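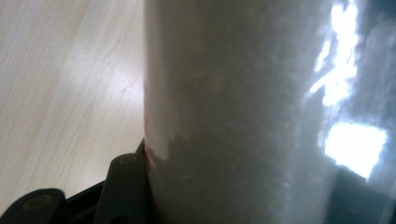
## Packing the apartment, a small thread

**1/** Good morning from the moving zone. The big white roll is standing at the table, so now I have no excuse. Today I start to wrap things.

**2/** I don't know the correct name for it in English. In my family we say only "the roll." From so close it looks like a column of a building — pale, a bit shiny where the light falls, with an uneven torn edge on the outer layer. I am bad at tearing straight. I was always bad at it.

**3/** The plan for this morning is the plates from Ridetti, the ones with the thin rim. I bought them in my first month here and I am more afraid for them than for the TV.

**4/** My method: one plate, two turns of wrapping, then fold the sides to the back. A small piece of tape, please not a long one. In my last move I used so much tape that I opened my own cups with a bread knife.

**5/** Question for people who move often. Do you put the plates flat or standing in the box? My neighbor says standing, like books. My mother says flat, and she is very sure.

**6/** Update, 11 a.m. I went with standing. Sorry, Mom. I put a towel on the bottom and another one on top, and when I shake the box a little, I hear nothing.

**7/** The boxes are from Wistard, the medium size. The large ones looked like a better price, but I can't lift a large box full of kitchen things, and the new place has stairs. Two floors of them.

**8/** The moving company (Nakpan) asked me to write the room on two sides of every box, and not on the top. It makes sense when they are stacked. I had already written on the top of all of them, so now I write again.

**9/** Still waiting for me: the glasses, the lamp from the bedroom, and one heavy pot which I never use and can't give away.

**10/** I stop for lunch now. If somebody has a good trick for wrapping a lamp shade, please tell me — I will read everything this evening.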